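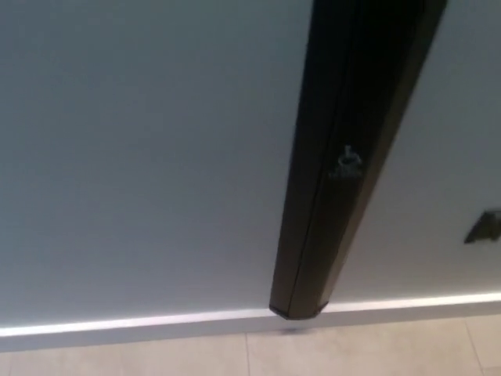

Site diary, Kuvevent meeting suite, February

7.40 am

In before the building's air handling came on, so I took the background readings first. The large room holds 100 in theatre layout and 21 around the boardroom table. Neither figure has been checked against the new furniture. The chairs from Tuson are wider across the arms than the old ones, and I suspect theatre layout loses a seat at the end of each row. Will measure once the full order is in. The website still quotes the old numbers and has done for months.

Background noise with everything off was acceptable. With ventilation on it rose more than I would like at the window end and hardly at all by the door. That points to the branch damper, which was also my view last time, and which the duct contractor closed out as "adjusted". I have reopened the item.

9.15 am

Partition test. The room splits in two along the floor track, and the hire agreement promises that both halves can be let at once. Played speech at normal level in the east half and listened in the west half. Words could be made out near the pass door, and nowhere else. The bottom seal on the pass door leaf drops on one side only. Packed it with a strip of card as a trial and the leak fell to a murmur. A proper adjustment needs the Suksawat engineer, who has the key for the seal mechanism. I have asked twice for a spare to be kept on site.

Time to close the partition, one person: longer than the turnaround sheet allows. The sheet assumes two. Either the sheet changes or the staffing does, and I have written to bookings to say so.

11.30 am

Table power. Each boardroom table has a centre box with four sockets and two data points. Tested every one. Two data points dead, both on the table nearest the screen, both on the same patch panel row. Re-terminated one and it came up. The other is still dead, so the fault is probably in the floor run. Labelled it out of use. The labels in the comms cupboard do not match those on the boxes — someone has started again from 1 at the second table — and I lost most of an hour to that.

Tables are set at 700 between the edge and the wall on the service side. A seated person leaves very little of that for a catering trolley. Moving the whole run towards the windows would fix it but puts the floor boxes in the wrong place. Left as is for now, noted for the layout drawing.

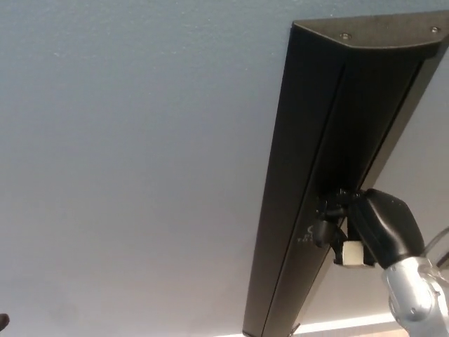
1.50 pm

Lunch at the desk. Went through the booking system while eating. It has logged 237 bookings since the changeover, and a fair share have no layout recorded at all, only "as usual". There is no default layout in the system, so "as usual" prints as a blank on the setup sheet and the porters ring down to ask. Made the field compulsory. Expect complaints from the regulars, Plumwood in particular, who book the small room every fortnight and have never filled in more than the name and the start time.

3.20 pm

Small room. Seats eight, listed as ten. You can get ten in if two of them do not mind the screen being behind them. Changed the listing to eight.

The conference phone drops the far end after a long silence. Reproduced it twice with a call to my own mobile. There is a silence timeout in the settings, set very short, and the menu gives no unit for it. Tried the next value up and the call held until I hung up myself. Will leave it there and see.

4.45 pm

Carried over: window-end damper, pass door seal, dead data point, chair widths, layout drawing. The damper has been on this list since the autumn.

Keys back to reception at five. Signed for one set, although I was given two this morning, so I returned both and corrected the book.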